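Teaching by Hand: An Interview with Benedicta Mensah

Furkarthorpe Institute News, 2023-11-24
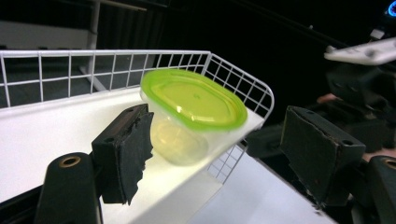
A lidded food container on a wire shelf, between the fingers of the hand-held gripper.

Benedicta Mensah leads the demonstration program at the Furkarthorpe Institute, where staff members record household tasks so that robot arms can learn to perform them. She joined the Institute from Eshun, a supplier of warehouse equipment, and has directed the program since June. She spoke with Philomena Akolgo of the Institute's communications office about how a task is shown to a machine and what makes a recording worth keeping.

The program uses two methods. In the first, an operator sits at a console and moves a robot arm by remote control. In the second, the operator carries a gripper with a camera attached and does the task directly. Ms. Mensah was trained in the first method and was slow to accept the second.

"With remote control, everything you record is something the arm can do, by definition," she said. "It did it. When a person walks up with a gripper in hand, you lose that guarantee. People lean, they twist the wrist past the point where any of our arms would follow. We had to write rules for that."

Those rules now fill 4 pages. Operators are asked to approach an object at a steady speed, to keep the fingers in view of the camera, and to pause briefly before closing them. A recording in which the operator's free hand touches the object is discarded.

Asked why the Institute continued with the hand-held method in spite of these limits, Ms. Mensah pointed to the rate of work. A trained operator at the console completes around 200 recordings in a week. "With the gripper, one of our operators made 185 in a single day, and she took her full lunch break," she said. "I could not argue with that for long."

Food containers on shelves have taken up much of the autumn. Ms. Mensah described them as harder than they look. A clear container gives the camera little to work with, and light reflected from a white shelf makes matters worse. "A colored lid helps a great deal," she said. "You can find the lid, and from the lid you can guess where the sides are. But the sides slope inward as they go down, so if you grip too low the container may slide up out of your fingers or tip. A person feels that happening and corrects it. The gripper has no sense of touch in our current setup, so the correction has to be visible or it is lost."

Wire shelving brings its own problem. The fingers must open wide enough to pass on both sides of the container without catching the rail behind it. Operators are told to draw the object forward slightly before lifting -- a habit Ms. Mensah said most people already have at home without being aware of it.

She was candid about wear on the equipment. The grip material on the finger pads frays with use, and the program has not settled on a replacement schedule. "If we change the pads every week, the recordings all show perfect pads, and then the robot meets a worn one," she said. "If we never change them, things slip. At present we change them when the operator complains."

Training for new operators takes 5 days. The first is spent watching recordings, including poor ones, and the last is spent repeating a single task under review. Software for sorting and labeling the recordings is supplied by Sultano, and the Institute is preparing a version of its operator rules for Fukness, a partner that plans to begin its own recording work.

Ms. Mensah expects both methods to remain in use. The console is still preferred for drawers and doors, where the arm's own reach decides how the task must be done. Shelves and tabletops will be left mainly to the hand-held gripper. Her next request is a modest one: more containers, in more shapes, with the lids that came with them.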